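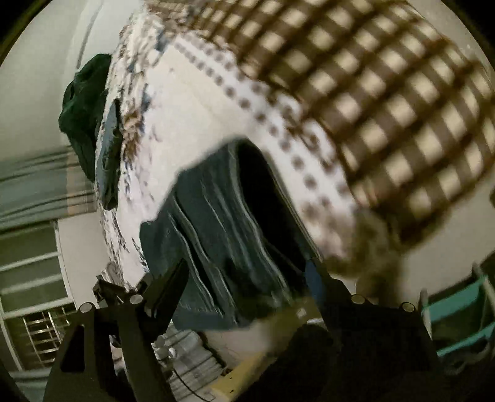 A dark garment held between the fingers of a hand-held gripper, with printed and checked fabrics behind.

About Hellon

Home | About us | Our machines | Safety notices | Contact

Hello, and thank you for wandering over to this page. Most companies use it to tell you how well everything has gone. We have plenty of good things to say about ourselves too (give us a minute, we'll get there), but the part of our story that customers ask about most is the November when our robot pulled a cardigan, with a person's arm still in it, and we stopped every machine we had out in the world. So that story is here in full, and it takes up more of the page than anything else.

Who we are

Hellon builds machines that pick up clothes. Shirts, towels, pillowcases, school sweaters, the fitted sheet that no human being enjoys folding. We are 17 people in a former upholstery workshop with very good windows and a heating system that bangs in the mornings, and we have been at it long enough that several of us can no longer walk past a laundry basket without thinking about which corner we'd grab first.

The company was started by Benedikt Gruber, who had spent years repairing the big ironing machines that hotel laundries use. He noticed that the ironing was done by machine and the folding was often done by machine, and that in between the two stood a row of tired people whose whole job was to find the edge of a wet sheet and feed it in straight. He thought a robot hand might do the finding. His first one was made from a pair of kitchen tongs and a motor out of a car window, and it could pick up a dish towel if you held the dish towel for it. We still have it. It sits on the shelf by the coffee maker and visitors are welcome to try it.

Nele Mertens joined soon afterward to look after testing, and she runs the safety side of the company today. If you have ever bought a machine from us, you have had a long phone call with Nele, and we hope you enjoyed it as much as she did!

What we make

The Wunus is our gripper. It has two fingers on a linkage, with soft pads at the tips, and it comes in a version you hold in your hand and a version that bolts onto an arm. The hand-held one is how we work out what a grip ought to feel like before we ask a robot to do it. You take it to whatever pile of clothes you have, squeeze, lift, and watch how the cloth hangs and where it slips. Thick knits behave nothing like thin cotton, and anything with a lining has opinions of its own.

The Teshome is the full machine: an arm on a rolling base, a Wunus on the end of it, and a table in front. It takes garments one at a time out of a pile and lays them flat for a person or another machine to fold. It is slower than a practiced pair of hands and it doesn't get a sore back.

What went wrong

Our longest-standing customer is Zasteo, a laundry that washes for care homes, and it had 2 Teshome machines running side by side on the evening shift. Nele was there that week to set up a new table. A little before seven in the evening one of the machines lifted a gray cardigan from the pile and stopped with it in mid-air, as it sometimes does when it can't make sense of the shape. The screen said the gripper was open. Anybody could see that the cardigan was still hanging from it.

Nele did what all of us had done dozens of times in the workshop. She reached in to free the cloth by hand. The gate light was green, the arm was standing still, and the screen told her the fingers were open. She slid her arm into the sleeve to turn it the right way out, and the machine, which believed it had dropped the cardigan and was holding nothing, went back to the pile for another try.

It pulled her forward onto the table and twisted her wrist. One of the Zasteo staff hit the stop button, and the arm halted right away, but the fingers stayed shut on the wool and it took scissors to get her loose. She had a bad sprain, a bruise along her ribs, and a splint to wear until well after the holidays. It could easily have been much worse, and every one of us lay awake thinking about that.

What we found

We took the gripper apart the following morning with the people from Zasteo standing beside us, which we'd recommend to any company in the same spot, however uncomfortable it feels.

The finger linkage turns on metal pins. On this gripper, one of the small clips that keep a pin in its seat had worn and let go, and the pin had crept sideways until the finger jammed in the closed position. That was the mechanical fault, and on its own it would have been a nuisance.

The trouble was in how the machine decided whether its fingers were open. The sensor sat on the motor, and the motor had turned exactly as far as it was told to. It had simply bent the linkage a little in doing so. The fingers themselves were never measured. When Benedikt saw this on the bench he went very quiet and then went for a walk around the block. He had drawn that part himself, and he had put the sensor on the motor to keep a wire from running through the finger, where it would have frayed.

There was a third thing, and it was harder to talk about than the other two. The gate light was green with a person's arm over the table. The light curtain that should have stopped the arm covered the front of the table and left a gap on the side where the new table met the old one. Nele had noted the gap that afternoon and planned to close it in the morning. The machine should not have been running until she did, and our own setup instructions did not say so anywhere.

What we did

We telephoned every customer that same day and asked them to switch off. Some of them were kind about it and some had a mountain of sheets and were not, and we understood both. The machines stayed off until we had been to see them in person.

We went through the service records and opened up every gripper we could get our hands on, including the ones in our own drawers. Of the 3,668 clips we checked, 4 showed the same wear. Three were in grippers that handled heavy knits all day long, and the other was on a hand-held Wunus that had been dropped down a stairwell and put back on its hook without a word to anyone. (The person concerned has owned up and has been forgiven.)

These are the changes that came out of it, and they are on every machine we ship:

The pins are now held by a screwed plate. The old clips are gone from the design and from our stockroom.

Each finger has its own position sensor. If the finger and the motor disagree, the arm stops and will not move until a person has turned a key.

There is a manual release on the outside of the gripper, a plain lever that opens the fingers with the power off. You can work it with either hand, and you can reach it with the hand that isn't caught.

The machine will not start if any side of the table is unguarded. The setup instructions have been rewritten from the first page, and the staff at Zasteo read the draft and sent it back to us covered in pencil, which improved it a great deal.

When cloth hangs from a gripper that reports itself open, the screen says so in large letters, along with the words KEEP HANDS OUT.

How we work now

The habit we had the most trouble changing was our own. In the workshop we'd all grown used to reaching in. It is the most natural thing in the world to help a struggling robot with a sleeve, the same way you'd help a small child, and we had let that fondness stand in for a rule. These days the key comes out first, and whoever is reaching in keeps it in their pocket. Visitors sometimes find this fussy. Please bear with us.

New colleagues spend their first stretch here with the hand-held gripper and a heap of ordinary clothes, before they go near an arm. They learn how hard a finger pad really holds on to cloth, and how a fold can look free when it is pinched at the back. Nele teaches this part herself. She brings the gray cardigan, cut sleeve and all, and passes it around the table.

We also write up every stop that we can't explain, large or small, and put the write-up on the Safety notices page where anyone can read it. Some of them are dull. One is entirely concerned with a button. If you run one of our machines and something odd has happened, please tell us, even if it sorted itself out and even if you suspect you did it yourself. You won't be scolded and you won't be sent a bill for the visit.

Zasteo switched its machines back on once the new grippers were fitted, and it is still with us. We are more grateful for that than we've ever managed to say properly in a meeting.

Come and see us

We like company. If you'd care to see a Teshome at work, or you have a kind of garment that you suspect will beat it, write to us through the Contact page and bring the garment along. Mornings are best, before the afternoon test runs get noisy. There is coffee, there is usually cake, and Benedikt will almost certainly show you the tongs.

Safety questions go straight to Nele Mertens and are answered ahead of everything else.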